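Robots & Machines | Ages 8 to 11 | How It's Kept Running

Print this page
E-mail this page

Looking After a Folding Robot

The folding cell at Lekine is a table with walls and two robot arms. Its job is to practice with clothes. Cloth is difficult for a machine to handle. A block keeps its shape when it is picked up, but a T-shirt bends in a new way every time.

Obinna Oyelaran takes care of the cell. He starts at the bottom, with the bases. Each arm stands on a black mounting plate fastened to a metal rail. If a plate is loose, the whole arm shifts, and the gripper at the far end misses its target. A very small shift at the base becomes a bigger one at the tip.

Next come the cables. An arm has several joints, and a cable has to reach past the joints as they bend. A tight cable can pull out of its plug. For this reason the purple cables are left in wide loops — slack, in a technician's words.

Then Obinna runs a test with clothes on the table.

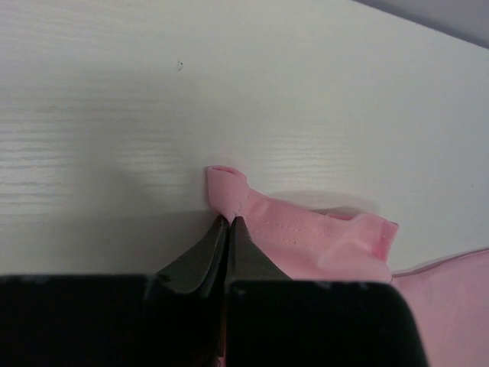
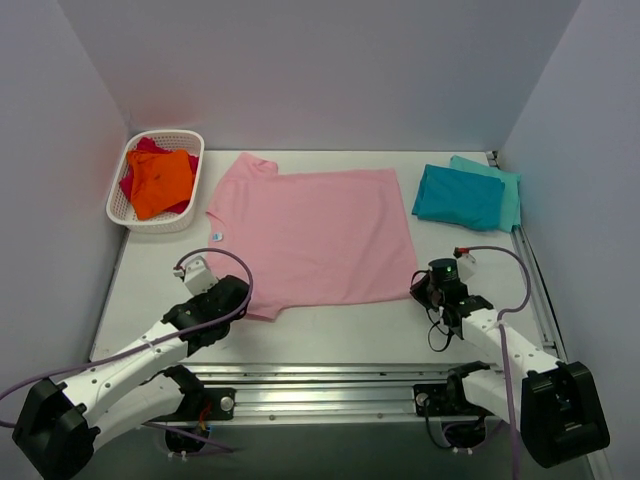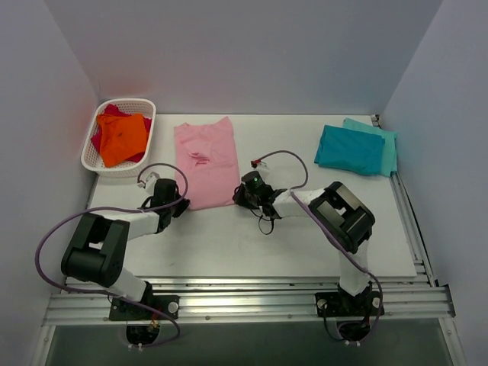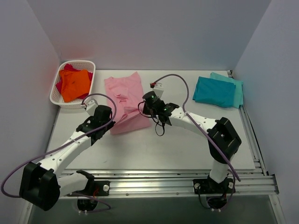 The test program is named Jorkadberg. It has 14 steps, and Obinna can stop it after any one of them. He keeps his hands outside the walls while the arms have power.

Fingertips need their own check. They must close evenly. If one tip sits higher than the other, thin cloth slides out between them. Dust and lint also make the tips slippery, so they are wiped with a dry cloth every Sunday.

Every joint has a motor inside, and motors get warm when they work. The cell's computer records the temperature of each one. A motor that runs hotter than its neighbors may have a worn gear. Aminu Bako reads these records and decides which part to order.

Gears are changed after 3000 test runs, even if they still turn well. The counter on the computer now reads 844.

Words to know
Gripper: the part of a robot arm that holds things.
Joint: a place where the arm bends or turns.
Slack: extra cable left loose for movement.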